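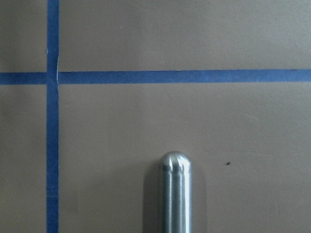

4.2 Wrist camera comparison with the rod fingertip

The second set of trials kept the arm and controller fixed and changed only the camera at the wrist. Two units were compared: the Okik module used in Section 3, and the Podside module, which has a wider lens and a shorter minimum focus distance. Both were mounted on the same Tredwood bracket, so that the tip of the finger entered the view from the bottom edge, slightly right of center. The bracket was not removed between runs. Only the camera plate was exchanged, using the two dowel pins described in Section 2.3.

The work surface was a flat beige panel marked with blue painter's tape. Two strips cross near the upper left of the view in Figure 4 and give the tracker one corner and two long edges. Printed markers were considered and rejected. They give a better pose estimate, but the aim was to test the cameras on the kind of low-texture surface found at the packing station, where markers can't be kept clean. The tape was laid by hand, and its edges are slightly irregular. The horizontal strip also runs a little uphill to the right in the image. The tracker does not assume a right angle between the strips and fits each line separately.

Figure 4. Wrist view with the rod fingertip over the taped panel. The rounded tip and the soft shadow to either side of it are both used in the height estimate.

The finger is a polished metal rod with a domed end. It was chosen over the rubber pad of Section 4.1 for its simple outline, which does not change when the wrist turns. Its drawback is reflection. Bright stripes run down the length of the rod and curve over the dome, where they split into two patches. With the Okik module, the first version of the tip detector locked onto one of these patches and reported a tip position that was offset to one side. We replaced the brightness peak with an edge fit to the dome outline, after Ziółkowski's method for capsule shapes, and the offset was no longer seen in either camera.

Height above the panel was estimated from the gap between the outline of the dome and the upper boundary of the shadow. Under diffuse light this boundary is gradual, and a fixed threshold gave unstable results. The final version fits a smooth step to the brightness profile along 50 lines through the tip. The shadow in Figure 4 is stronger on the left of the rod, so the two sides were fitted with separate parameters.

Each camera was run for 300 approaches, with the controller settings of Table 2 unchanged. Small specks on the panel, such as the dark one to the right of the tip in Figure 4, were left in place. They were rejected by a minimum area test – the same one for both modules – and were never passed to the line fit.

The Podside module held the tape crossing in view for more of the approach and was less sensitive to the starting pose. The Okik module gave a cleaner shadow profile close to the panel, probably due to its lower sensor noise. Exposure was fixed at 3000 microseconds for both, and we did not test whether a longer setting would close this gap. For the grasp trials in Section 5 we kept the Podside module – loss of the crossing stops the controller, while a noisy height estimate only slows the final descent.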